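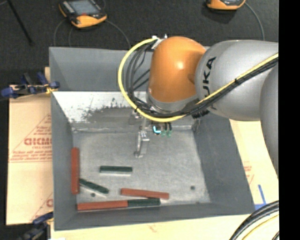

Hestcombe Center for the Study of Everyday Handling invites applications from adults who wish to take part in Sorting and Packing by Hand, a study of how people empty, sort and refill storage bins. The study is directed by Eugeniusz Pawlak and is open to members of the public as well as to students and staff of the Center. No experience in packing or warehouse work is required. The work is done with plain, slender blocks in a large gray bin with sloping sides, and the first layout is a small one: three red blocks and three dark green blocks, gathered toward the lower left of the floor with most of the right side left open. Later layouts use more blocks and leave less room.

Purpose of the study

A person who is asked to clear a bin makes a long series of small choices. One person takes all of one color first. Another takes whatever is on top, and a third pushes everything to one side before picking up a single piece. The study records the order in which items are taken, the places where they are set down, and the way in which the bin is filled again. It builds on an earlier project at the Center, known as Gremidholm, which dealt with the packing of kitchen drawers.

Participants are not being tested. There is no correct order and no target time, and results are never compared by name.

What participants will do

Each participant attends 4 sessions. A session lasts one hour, with a short break halfway through. The tasks are as follows.

Session one: sorting by color. Participants take blocks from the bin and place them on a side table in groups of one color, then return them to the bin in any manner they like.

Session two: packing to a plan. Participants are given a printed plan and lay the blocks on the bin floor to match it.

Session three: packing without a plan. Participants receive a mixed tray of blocks and are asked to fit them into the bin so that the lid of a shipping carton could be closed over the same arrangement.

Session four: unpacking in pairs. Two participants work at one bin, taking turns. A short interview follows, in which each person describes how the work was shared. The interview is recorded in sound only and typed up by Center staff.

Sessions must be attended in order and no more than one session may be taken on the same day. Participants who miss a session may reschedule once without losing their place.

Who may apply

The Center seeks 26 participants. Applicants must

- be legal adults at the time of the first session
- be able to stand or sit at a work table for one hour, with a break
- be able to tell red from dark green under ordinary indoor lighting
- be comfortable following written and spoken instructions in English
- be available for all sessions on weekday mornings or weekday afternoons

Left-handed applicants are particularly encouraged to apply, as they were underrepresented in the Gremidholm project. Applicants who took part in that project remain eligible. Current employees of the Vullar packing depot, which supplied the bins and trays, are not.

The work table can be raised or lowered, and a chair with arms is available on request. Applicants who need another arrangement should describe it in the application so that it can be made before the first session. Such requests have no bearing on selection.

Place and conditions

All sessions are held in Room 1210 of the McAlister Building. The room is on an elevator floor and has step-free access from the main entrance on the parking lot side. Participants report to the front desk, where they sign in and receive a visitor badge.

Sleeves should be close fitting or able to be rolled up. Rings and bracelets must be removed before the blocks are handled, and a locker is provided for them along with bags and coats. Food and drink are kept outside the room. Participants stay on the marked side of the table unless a member of staff asks them to move.

Payment

Participants are paid at the end of each session by prepaid card. A completion payment, equal to one further session, is made to those who attend all sessions. Parking passes and bus fare are covered on presentation of a receipt. Participants may withdraw at any time — payment already received is kept, and the records from any completed session will be destroyed if the participant so requests in writing.

Records and privacy

Names and contact details are held separately from session records and are deleted 5 years after the study closes. Session records carry a number only. Published findings will report on the group as a whole, and a short printed summary will be mailed to every participant who asks for one.

How to apply

Application forms may be collected from the front desk of the McAlister Building or requested by mail from Shayne Tapsell, Study Coordinator, at the same address. The form asks for the applicant's name, a daytime telephone number, preferred hand, and the mornings or afternoons on which the applicant is free. No résumé or letter of reference is needed.

Completed forms must reach the coordinator by August 26, 2018. As that day is a Sunday, forms delivered by hand may be left in the locked box beside the main entrance. Applicants will be told of the outcome by telephone. Those not selected may ask to be placed on the reserve list, which will stay open until the following May.

Questions about the tasks, the room or access to the building should be addressed to Shayne Tapsell. Questions about the conduct of the study should be addressed in writing to Eugeniusz Pawlak, Study Director.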